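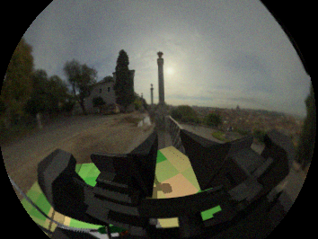
Keeping an Old Stone Garden Alive (Without Losing a Whole Summer to It)

I grew up in a house with a patio made of poured concrete, so when we moved to Imton and got a yard full of old stone I had no clue what to do with any of it. Steps, edging, a birdbath, two gateposts, a bench that weighs as much as a car. I did plenty of things wrong. A few of you asked for my list after the last post, so I've written it all down, mistakes included.

Start with a brush and plain water

Most dirt on stone comes off with a stiff nylon brush, a bucket and some patience. Wet the stone first, starting from the bottom and working up, so dirty water doesn't run down over dry stone and leave streaks. Then scrub from the top down and rinse as you go. I do the bench in the morning before the sun gets to it.

Don't use a wire brush. I did, on the bottom step, and little bits of steel stayed behind in the pores and rusted. The orange freckles are still there. If something is really stuck on, an old wooden spoon with the end whittled flat makes a decent scraper.

Put the pressure washer back in the garage

I know, I know, it's so satisfying! But soft stone like limestone and sandstone can lose its face under a strong jet, and once that harder outer skin is gone it gets dirty faster than before. My neighbor Pascual Godoy washed his sandstone edging that way and by the next August it was greener than mine. If you have to use one, keep it for concrete pavers, on the wide fan tip, and stand well back.

No vinegar, no bleach

Vinegar is in every tip column ever printed, and I love it for my kettle. On limestone and marble it eats the surface. Same goes for lemon juice and most bathroom descalers. If you aren't sure what kind of stone you've got, assume it's the kind that vinegar hurts.

Bleach won't etch it the same way, but it can leave salts behind that come out later as a white crust, and it'll kill whatever you've planted at the foot. For bird droppings I use warm water with a squirt of mild dish soap, let it sit ten minutes under a wet rag, then rinse like crazy.

Moss and lichen

My advice is to leave lichen alone. It grows very slowly, it looks wonderful, and scraping it off usually takes some stone with it. Moss is different on steps, where it gets slick. Let it dry out in a warm spell and it lifts off with a plastic putty knife in nice big pads. (I move the pads to the shady side of the shed. Half of them take.)

Ivy is the one I'm strict about. Never yank it. Cut the stems at the base, wait a few weeks until everything up top is brown and brittle, and only then peel it away. Pulled green, it brings the mortar with it – ask me how I know.

Joints and small cracks

Old stone joints want lime mortar. Bagged cement mix is harder than the stone around it, so water gets trapped and the stone crumbles while the joint stays perfect. The previous owners patched our gateposts with cement and I spent two weekends undoing it with a small chisel.

For little repairs I buy the ready-mixed tub of lime mortar at Kramer, the building supply place out past the Tadedgate turnoff. Rake out the loose stuff to twice the depth of the joint's width, mist it with a spray bottle, press the mortar in firmly, and hang damp burlap over it for a few days. It cures slowly and it hates hot sun. It also hates frost, so don't start this in November like I did. Wear gloves and glasses, lime burns.

Things that lean

Check anything upright every spring with a level. Put it against two sides and write the reading down somewhere you'll find it again. I have mine in pencil on the inside of the shed door. If the number hasn't changed in years, relax, it probably leaned before you were born. If it's moved since last year, or the thing rocks when you push gently, keep kids away and call a mason.

Please don't try to straighten it yourself with a car jack and a friend. Joscha Diekmann, who did our gateposts, charged me $84 to come look and told me one of the two was fine, so that was money well spent. The other one he took down and reset on a proper bed of gravel.

Winter

Standing water is what does the damage, so tip out the birdbath and turn it over, or cover it with something that sheds rain. Bring small pots in. Raise the big ones on little feet or scraps of tile so they can drain. And no rock salt on stone steps! Use plain sand for grip and sweep it into the beds when the snow's gone.

Don't wrap stone tightly in plastic, either. It sweats under there and then freezes. If you want a cover, leave the bottom open and let some air through.

What's in my bucket

Nylon brush, old toothbrush, wooden spoon, plastic putty knife, spray bottle, burlap, rags, dish soap, gloves, a kneeling pad. The whole kit cost me $22, mostly the kneeling pad, and my knees say that was the best part of it.

Nathalie Hawthorne wrote in to ask about getting candle wax off a slate tabletop. Ice cubes in a plastic bag until the wax goes hard, flick it off with the putty knife, then brown paper and a barely warm iron for what's left. Try it on the underside first.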